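Gizella Vörös pours the tea before she lets me ask anything, and she is firm about it. She has run the packing and sorting side of Jakab for long enough to know that people who arrive straight off the Plitudham bus are no use until they've had a cup of something, and I must say she was quite right in my case.

I had come to hear how a small spare parts business keeps its head above water, and I suppose I expected to be shown a computer. What I got was a long and very happy conversation about shelves.

"People think it's all in the ordering," she tells me, settling back with both hands round her mug. "And of course you do have to order things. But if you can't lay your hand on a part when you want it, you may as well not own it. We list 1,381 parts, and I could tell you where most of them live with my eyes shut. Well, Roy says I couldn't, but Roy hasn't tested me."

Roy Holroyd, who is at the next table writing labels, says he would be glad to test her any time she likes.

The yellow shelving was her idea. When they moved over from the old unit in Flilley everything was kept on grey racking, and small dark parts simply vanished into it (she once spent the better part of a morning looking for a block that was sitting right under her nose). "Yellow is a cheerful colour, but that wasn't what sold me on it. You put a black piece down on yellow and you can see it from the door. Judit thought it would give us all headaches. She's come round."

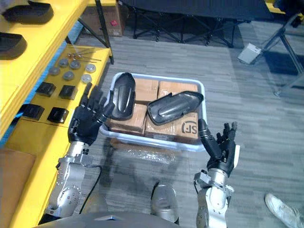
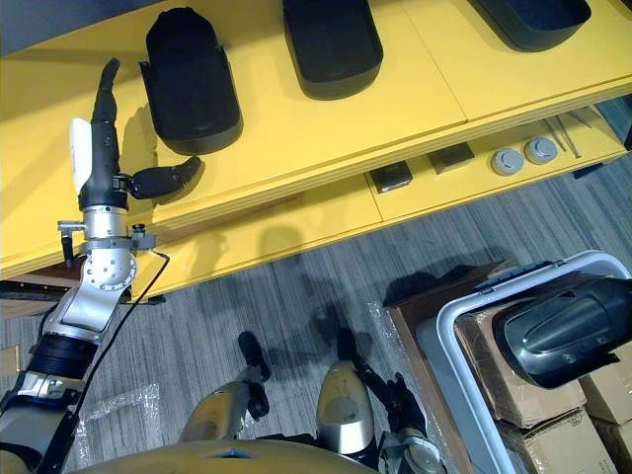 Black moulded shells at Jakab, with yellow shelving in both views and a tray of taped boxes in the first.

The rule, as far as there is one, is that the big moulded pieces go up on the top level and the fiddly things stay lower down. Gizella talks about those shells with real fondness. They're awkward, she says, they rock about and they won't stack the way you'd like, and she has given up trying to make them. "Let them have a bit of room. You can't bully a curved thing into being square!"

And the small parts? "Oh, those I fuss over terribly. Discs next to discs, rods together. My mother kept her button tin the same way, and I used to think it was madness."

We move on to the trays, which she likes shallow. A deep one tempts you to keep filling it, and then somebody has to carry it. She sets the cardboard boxes in first, close up against each other so they don't slide, and lays anything loose on top where it can be seen. Gyula Bíró, who does the evening collection, used to bring his own crates and has been gently talked out of them.

I ask whether she ever goes home and leaves a shelf in a muddle. There is quite a long pause, and Roy stops writing.

"Once," she says. "In October. I came back after supper and did it."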